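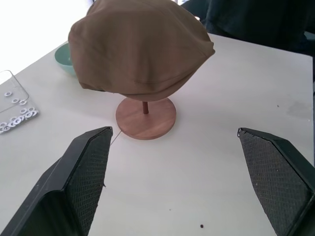
Brown fabric cap on a wooden stand, Haugen workroom

Progress report, reporting period 2: Ostach workwear and headgear collection

Rehousing continued through May. The Punska store is complete and the Jernasora store is in progress. Catalog records now stand at 1,675, all with location codes and condition grades. Records carried over from the old card index still lack material fields in places, and these are being filled in as each box is opened.

Environmental monitoring at Jernasora showed humidity above the agreed limit on 28 days. The cause was traced to a failed door seal on the north side. The seal has been replaced and readings are now taken every Friday – the logger files are attached as Annex 2.

Headgear is packed with acid-free tissue and stored one layer deep. Boxes for wide-brimmed items were delivered in the wrong depth and returned to the supplier. The replacement order does not affect the budget, but it moves the end of packing into the next period.

Spending is within the approved lines. We request a transfer of the unspent travel allowance to shelving at Haugen, where two bays remain without load plates. Public access to the catalog is still scheduled for the final period.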